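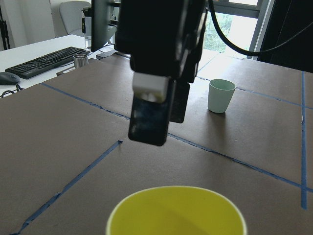 Community > Robotics > Student Teams and Clubs

Last updated: Saturday, June 17, 2023

Cup sorting task: grip works at one end of the table and misses at the other

Posted by Moulin

I'm in the robotics club at Forville and our team has the cup task this term. The arm has to pick up a plastic cup by the rim and set it down in another taped cell. We taught the positions by hand in April and all was fine. Then the table covering was replaced and the tape was laid again. Now the cells near the base work, but in the far cells one finger comes down on top of the rim. We logged 173 attempts last week and nearly every miss was in the far row. Do we have to teach every cell again? I'd like to avoid it. We also changed the fingers, if that matters.

Posted by Erkutow

You probably don't need to redo all of it. If the near cells are good and the error grows with distance, your work plane is rotated a little compared to the old one. Teach a new plane with three points: one origin, one far along the long side, one on the short side. Put the points as far apart as the arm can reach. Then load your old program against the new plane.
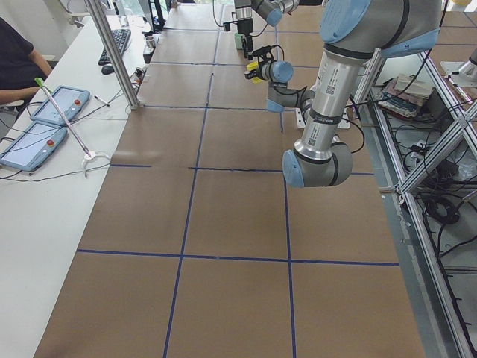 Three-point teaching goes wrong mostly when people use the tape itself as the reference. Tape has width, and two people will pick different edges of it. With a long table marked off in a grid of blue tape, like ours, choose one crossing at the near end and one far down the same lengthwise line, and make a pencil dot at each. Touch the dots with a pointed tool, not with the fingers. Watch out for places where two strips overlap. We were off by 7 mm once from using the wrong edge.

After that, run one slow pick in the farthest cell and stop it before the fingers close.

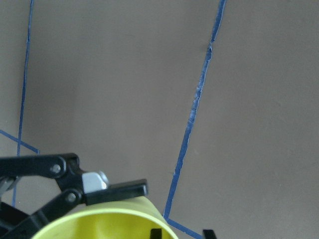
Rim grip on the yellow-green cup, one fingertip inside the opening.

If both fingertips end up on the same side of the wall, or one sits on the rim, the plane is still off. Fix that before you touch the grip settings.

Posted by Proteo

Had the same thing, just retaught everything. Took one afternoon.

Also check your tool length. You said you changed the fingers. If the new ones are longer and you never updated the tool center point, the height will be wrong everywhere, and any tilt of the wrist will add a sideways error too. Do that first, then the plane.

Contact us | Terms of use | Back to top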